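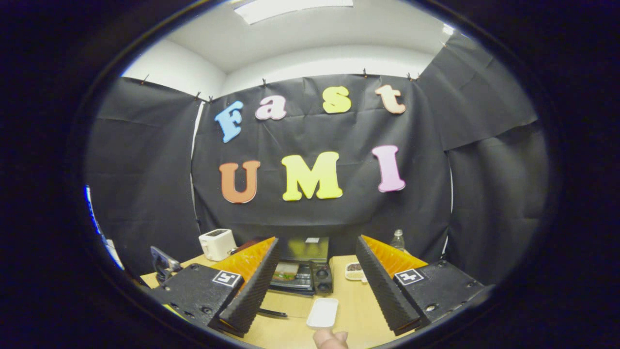 Where should the timestamp on a gripper-width reading come from?

From the moment the camera exposed the image the width was read from, carried through every later stage without being rewritten.

6 min read

Most pipelines for hand-held gripper data stamp the width when the marker detector returns. The detector is the last thing to touch the number, so its clock is the convenient one. I think this is a mistake, and one that policy training hides well enough to survive for months.

The width is computed from two square markers, one on each finger body. Detection time depends on what else is in view. A plain wall is cheap. A table with food, trays and a glossy oven panel gives the detector more candidate quads to reject, and the call takes longer. If the stamp is taken on return, the width lags the pose by an amount that varies with clutter. A fixed lag can be calibrated out. This one cannot.

On our Nekik logger we measured the gap over 1,749 episodes. The worst case was 34 ms. Levente Gál, who maintains the logger, considered that tolerable at our control rate. I did not, and we argued about it from September until the new year. His position was that the policy sees noisy widths anyway and averages over them. Mine was that the noise is correlated with the part of the task that matters. Clutter is highest when the fingers are closing on something, and closing is when width changes fastest.

The fix is dull. Read the exposure timestamp from the driver, attach it to the image, and make every derived quantity inherit it. Humby, our replay tool, now refuses to load a stream whose stamps were created downstream of the camera. Beverley Hollis wrote that check, and it rejected 300 of our own episodes on the first run. Most were recovered by rejoining against the raw video. The rest we dropped.

The usual objection is that interpolation handles all of this. It does if the stamps are right. Interpolating between two wrong times gives a smooth wrong answer — harder to spot than a jagged one, and it passes the plots people look at.

A second objection is cost. Carrying a capture time through Pakitz, our planning stack, meant changing 2 message types and every node that consumed them. The work was tedious and should have been done at the start. Teams that are still choosing a message format should put the field in now and make it mandatory. An optional timestamp gets filled with the current time by whoever is in a hurry, and a reader of the log has no way to tell which kind it is.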